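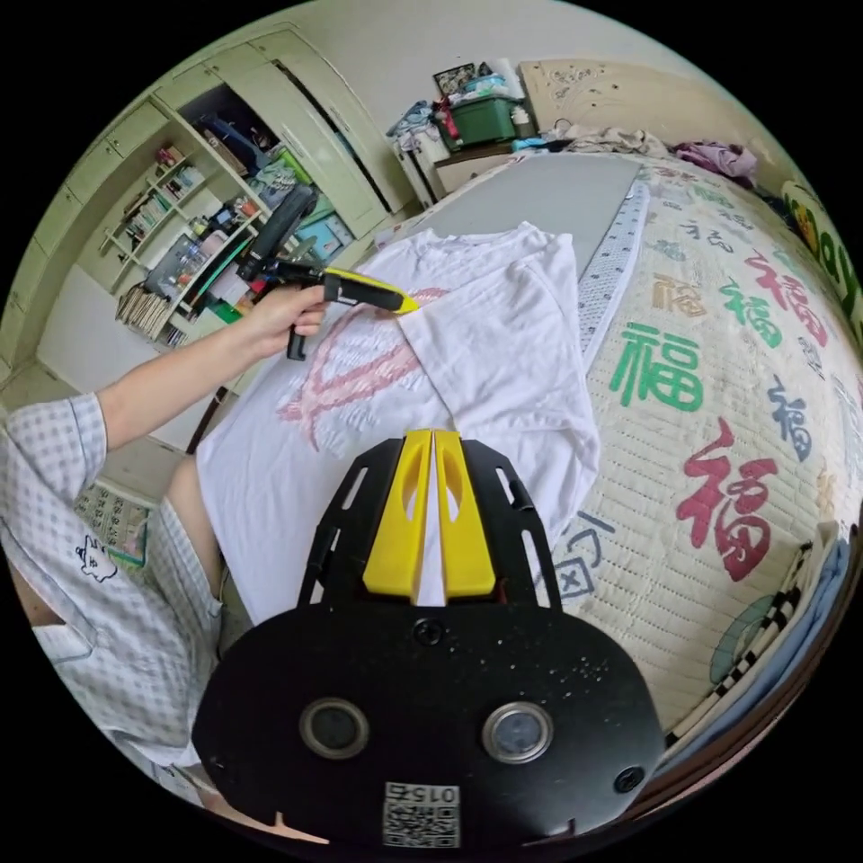 Châu Hồ wrote to ask whether a printed tee can be steamed on a bed at all, or whether the print ends up on the bedspread. It can. Put a pad under the shirt and keep the nozzle off the ink.

## Steaming a T-shirt without an ironing board

1. Fill the steamer and let it heat. Mine is a Geline, and it takes 104 seconds — long enough to regret owning cotton.
2. Shake the shirt out over the bed.
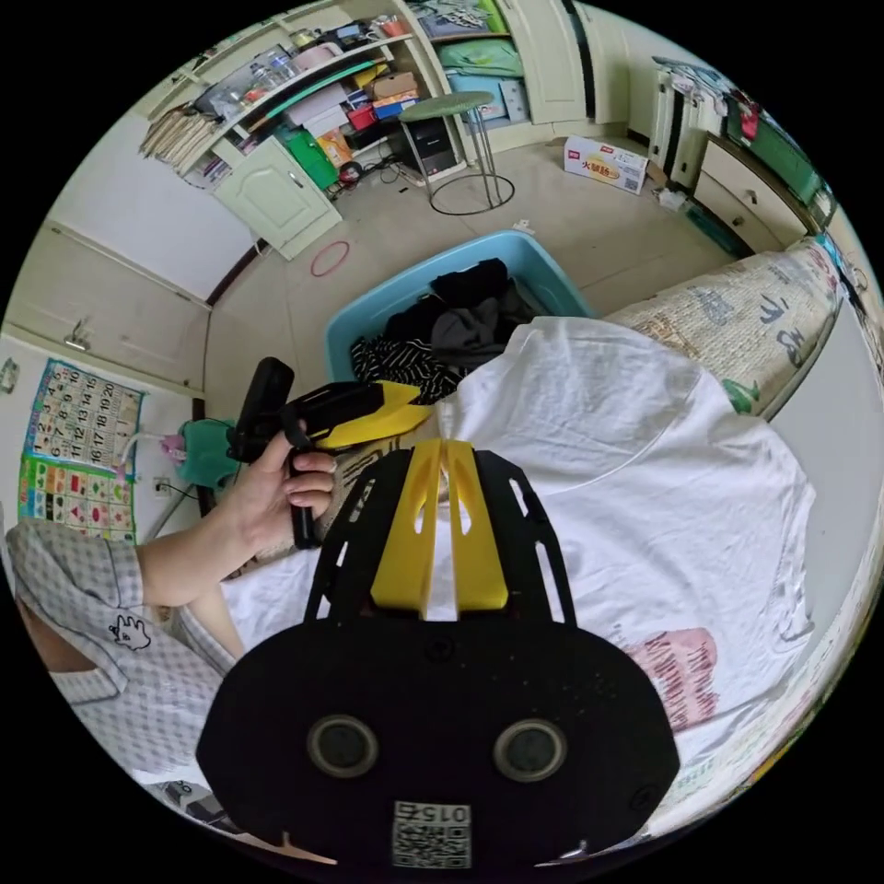 3. Lay it flat, front up, and smooth it with your palm. Sleeves first, as they sulk the longest.
4. Pull the fabric taut from both ends before each pass.

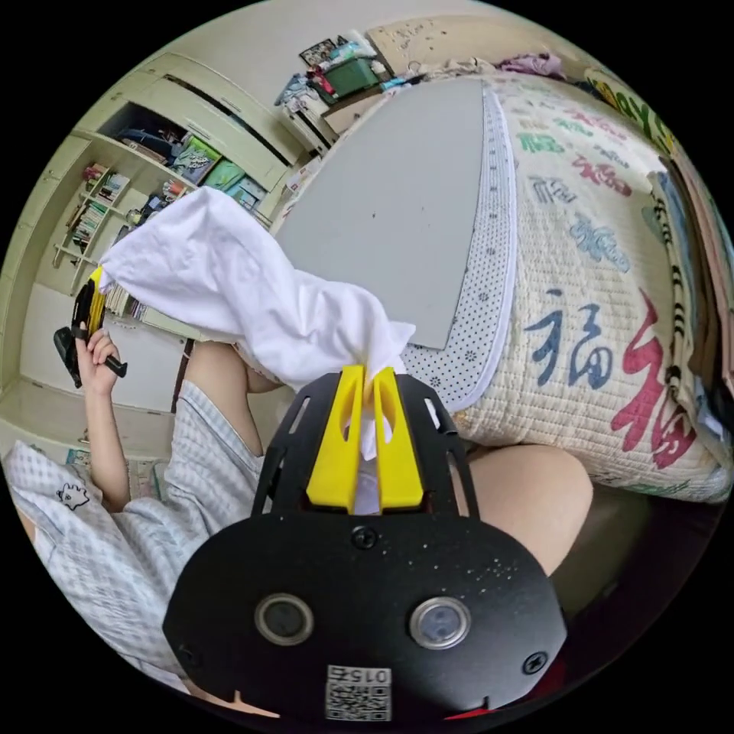

*Step 4: cloth held at both ends.*

5. Work from the collar down. Turn the shirt inside out for the print.
6. Lift the hem, straighten the side seams, and steam the last few inches.
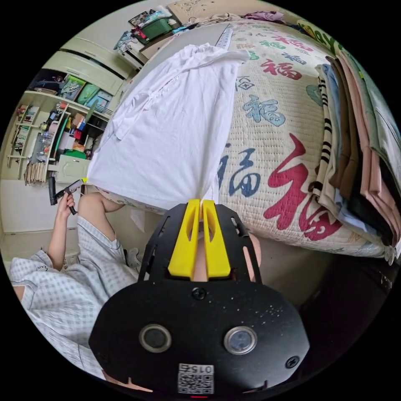
*Step 6: hem gathered and lifted.*

Hang it for ten minutes before folding, or do it all again.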